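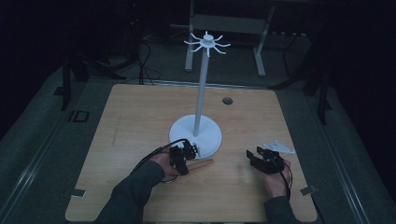 Around the House

Mug trees are back on the shelves at Handham

After a long gap we have mug trees in again, and the one getting most of the questions is the tall white plastic one with eight arms. It stands on a wide round base with a single pole up the middle, and the arms spread out from the top like spokes, each one curling up a little at the tip.

The arms all start at the same height, so the mugs hang in a ring with nothing below them. That leaves the base clear for a sugar bowl or a few teaspoons. It also puts all the weight at the top. Hang the first mug, then put the second on the arm directly opposite, and carry on in pairs. Take them off the same way when you can. Big soup mugs are better kept in the cupboard.

A few readers have asked whether the arms will take a thick handle. Most everyday handles go over the tip without trouble. Hand-thrown mugs vary a good deal, so bring one in and try it.

The arms reach out a fair way, so check the space before you decide where the stand will live. Under a wall cupboard is usually too tight. A table or an open stretch of worktop suits it better — the middle of the table is fine if you don't mind moving it at mealtimes. Lift it by the pole, low down, with your other hand under the base.

For cleaning, a damp cloth and a drop of washing-up liquid will do. Dust settles where the arms meet the hub, and an old toothbrush gets into the gaps. Please don't use scouring powder on matt plastic, as it leaves shiny patches.

The stand isn't only for mugs. The Brekbridge shop has used one for keyrings and hair bands since May, and it would do for necklaces or small Christmas decorations.

Mug trees are in the kitchen aisle at Handham, next to the tea towels. Brekbridge will have theirs out from Thursday. If the shelf is empty, ask at the till and we can put one by for you.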